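Ticket: online ticketing, Dokero box office plugin
Subject: Member presale code rejected at checkout
Status: open

Hi again! Our presale for the Ginness acoustic night opened at 6 and the member code still gets kicked back with "code not valid for this event." I've typed it, pasted it, tried it in caps (yes, really) and tried it on my phone. Same thing every time.

What I've checked so far:
The code is switched on for the Dumitrescu Room, limit set to 1000 uses, nearly 50 used.
Regular $70 seats sell just fine without a code.
Clearing the cache did nothing.

One odd thing: the same code works for the Evusach show in May! So maybe it's still tied to the old event? I copied that listing to make this one, and I can't find where to unhook it.

I've left the presale page up for now, so please don't take it down while you're poking around. Thanks a bunch!

Attachments (3)

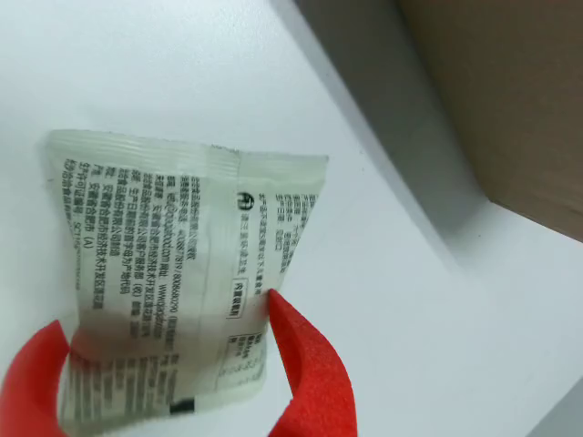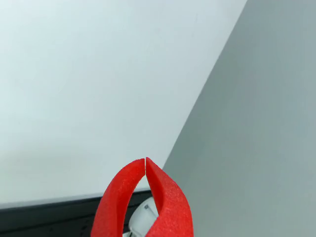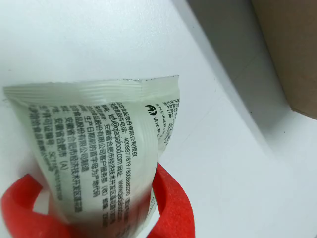 First and third: small translucent packet with a crimped top edge. Second: red gripper fingers.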